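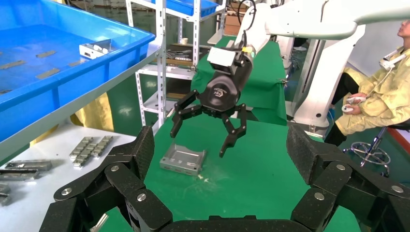

hemlockbench
Reply #1

I'd move thin strips out of a big deep bin before anything else. I kept all my flat stock that way for years and every single time I wanted a strip I'd be scraping at the bottom with my fingernails, because flat metal on flat plastic just suctions itself down. Get a shallow pan with some texture to it, or throw a scrap of carpet in the bottom of the bin. Then tell us what you're putting together, since the right setup for brackets isn't the right setup for screws.

pondscum_dave_no
Reply #2

Agree on the fingernails. Disagree on the carpet! Carpet in a parts bin is a chip magnet. You'll drop a nice clean part in there and pull it out looking like it rolled under a couch. Go with a piece of that ribbed drawer liner, the rubbery kind. It rinses off in the sink.

foldedcorner (thread starter)
Reply #3

Thanks, both of you. I should've put more in the first post, I got called to dinner and just hit the button.

So what I'm doing is little sheet-metal trays for a run of small instrument cases. Folded edges, some cutouts, a bracket that goes on later. The case design is called Trasteck (my brother-in-law came up with that, I had no vote). I do the folding out in the garage and then bring everything inside to sort it and put it together, and the inside part is what's driving me nuts. The folding goes great. Then I lose half an hour hunting for stuff.

The way I've got it laid out is green table for whatever tray I'm working on, white table on the left for the blocks and the long bars, and the blue bin for the strips and brackets. I line the blocks up in rows before I start and that bit works fine. The bin is the problem child. The strips are brass-colored and you'd think they would jump right out at you against the bright blue, and they do, but seeing them and picking them up turn out to be separate skills.

So the question is, bin or tray? And if it's a tray, do I make one? It seems silly to buy a metal tray when I spend my evenings folding metal trays.

oldsolder
Reply #4

Make one. Come on.

hemlockbench
Reply #5

Seconded, with one note – hem the edges if it's going to be a tray you reach into all day. Folding the sides up gives you stiffness but a raw top edge will find your knuckles. If you can't do a hem on your brake, run 100 grit along it and then a deburring tool. I've got a Kawaguchi that lives in my apron and I use it on everything down to the lids of soup cans.

And put the bracket in its own spot. A bracket with a fitting on it shouldn't be rattling around with bare strips. Plastic fittings scuff if you look at them wrong.

foldedcorner
Reply #6

The one with the white plug-looking thing on it does sit off by the wall of the bin, so it's sort of separated? By luck more than planning. Point taken though.

No hem on my brake. It's a little bench-top one and it gets cranky past a right angle.

marigold_garage
Reply #7

Can I be the one to say the bin is fine? I'm going to be the one to say it.

I tried trays. I had a beautiful stack of trays. You know what happens with a tray? You bump it with your elbow and everything you own is on the floor, under the freezer, in the dog's water dish. A bin with a nice high rim and a fat lip on it stays where you put it. Mine are the big Neltus ones and I've knocked into them with a vacuum cleaner and not lost a part. I'd take slow picking over crawling around with a flashlight any day.

What I'd do is leave the bin alone and take out only what you need for the next hour. Put those on the white table next to the blocks. You already line the blocks up, so line the strips up too! Same idea.

pondscum_dave_no
Reply #8

marigold I like you but that's double handling. Now you're picking out of the bin AND picking off the table. If the complaint is that the strips are annoying to pick up, doing it twice is a funny cure.

marigold_garage
Reply #9

But you do all the annoying picking in one go, with a cup of coffee and the radio on, before you're holding a half-built tray in your other hand. It's the same reason you chop the onions before you turn on the stove.

oldsolder
Reply #10

I don't chop the onions before I turn on the stove.

marigold_garage
Reply #11

Well that explains a lot :)

ratchetmoth
Reply #12

Long-time reader, I mostly post over in the leatherwork section but this one's close to my heart. My two cents is magnets for the steel stuff and something else for the rest. Brass won't stick, obviously, and neither will aluminum, so if the blocks and bars are aluminum you're out of luck there too. What are they?

foldedcorner
Reply #13

Strips won't stick, blocks won't stick, bars won't stick. I tried it after I read your post, walked over with a fridge magnet shaped like a lobster. The lobster had no interest in any of it.

ratchetmoth
Reply #14

Ha! Okay, never mind me. Then try bending a tiny bit of lift into whatever they sit on. I lay my brass buckle blanks across two dowels glued down like railroad tracks. You press on one end of a strip, the other end pops up, and you grab it. It cost me nothing and I've never gone back. It'd work in the bottom of the blue bin as well, so maybe you and marigold both get your way.

hemlockbench
Reply #15

Oh, that's good. That's better than carpet. I withdraw the carpet.

pondscum_dave_no
Reply #16

Let the record show the carpet has been withdrawn.

On a different note, foldedcorner, what's the green surface? Is that just the table or did you put something down? I ask because I've been shopping for a bench covering and I'm stuck between painting the top and getting one of those Kuritz mats. The mats are pricey for what they are and everybody seems to love them or curl them up at the corners and swear at them.

foldedcorner
Reply #17

It's just how the table is. I like green for this, silver parts read really well on it and it doesn't glare back at me the way white does. The downside is that every pale crumb shows too. There's some off to the right of the tray that's been bugging me ever since I posted. I keep a paintbrush for sweeping up and then I can't find the paintbrush.

marigold_garage
Reply #18

Put the paintbrush in the bin. I'm serious! Bristles up against the corner. You'll never lose it.

oldsolder
Reply #19

Sweep before you set a tray down, every time. I skipped it once on a faceplate job and put a scratch clean across the good side. Had to remake the piece. It took me longer than sweeping would've for the rest of my natural life.

Also I'd think about those long bars. You've got them near the edge of the white table. I don't like long heavy things by an edge. They roll or get hooked by a sleeve, and then you've got a dinged bar and a sore foot.

foldedcorner
Reply #20

They're flat so they don't roll, but the sleeve thing, yeah. I wear a big floppy flannel out there all winter. I can swap them with the blocks and put the blocks closer to me. I reach for the blocks way more often anyhow.

hemlockbench
Reply #21

I wouldn't swap. Keep the blocks in the middle where they're safe and turn the bars so they run along the back. If you reach across the bars to get at the blocks you'll be dragging that flannel over them all night. But I'm left-handed and my whole shop is backwards, so take it with a grain of salt.

ratchetmoth
Reply #22

Fellow lefty. It does change everything. foldedcorner, which hand are you? With the loose stuff over on the left and the work on the right, I'd guess you pick left and build right?

foldedcorner
Reply #23

Right-handed, but I do pick with my left. I never noticed until you said it. I hold the tray down with my right and go fishing with my left, which might be the whole reason the strips make me crazy. My left hand is about as graceful as a boot.

pondscum_dave_no
Reply #24

Then flip the bin to the other side for an evening and see! Costs you nothing. Before you build anything, before you glue down any dowels.

marigold_garage
Reply #25

What dave said. And keep the bin!

foldedcorner
Reply #26

Okay, I've had a few evenings with it now and I said I'd report back.

I moved the bin to the right. It was a lot better for the strips and a bit worse for everything else, since it's a large bin and it ate the spot where I like to set finished trays. So I moved it back to the left and did the dowel thing instead. I used a couple of chopsticks and some double-sided tape and stuck them to the bottom. ratchetmoth, you're a genius, I can pick a strip up with my boot hand first try, most of the time. The brackets got a little folded tray of their own that sits beside the bin. I had a botched one from back in December with a cutout in the wrong place and it does the job perfectly.

I did 16 trays last night without swearing. The order is for 193, so I've got a ways to go.

The bars are along the back. hemlock was right, I tried it the other way first and hooked one with my cuff inside of ten minutes.

hemlockbench
Reply #27

193! You buried that. I thought you were making a handful. In that case please do go back and deburr the top edge on that bracket tray, you're going to be reaching into it a lot.

oldsolder
Reply #28

What tape did you use? Mine always lets go.

foldedcorner
Reply #29

The foam kind, it was 7 bucks at the hardware store for a fat roll. Wipe the plastic down with alcohol first. I didn't on the first chopstick and it slid around like a skate.

marigold_garage
Reply #30

So we're agreed the bin stays. I'm printing this out.

pondscum_dave_no
Reply #31

Nobody has helped me with my Kuritz mat, by the way. Starting a new thread for it, please come and argue there.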